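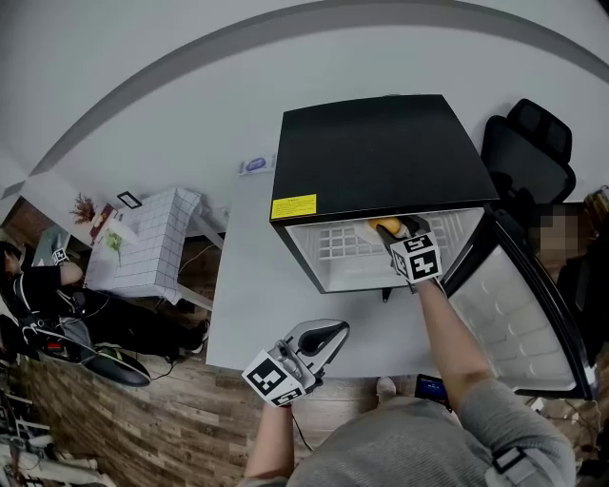
**Fridge month at Braltia**

Hashini Samarakoon's crew spent most of December teaching the Kavel system to fetch from a mini fridge, a skill most teenagers pick up unprompted. The method is simple and hard on the shoulders: a grabber in each hand, patterned marker blocks attached, open door, grab the round thing, start over. The target is 60 good examples per person per shift. A try is binned if the jaws slip or somebody says sorry to the fridge.

The tally stood at 101 keepers by lunch on the first day – and 24 rejects, most of them mine. Drawers are next. Anyone with a spare 8 minutes and steady wrists should see Hashini at the Prarkstead office.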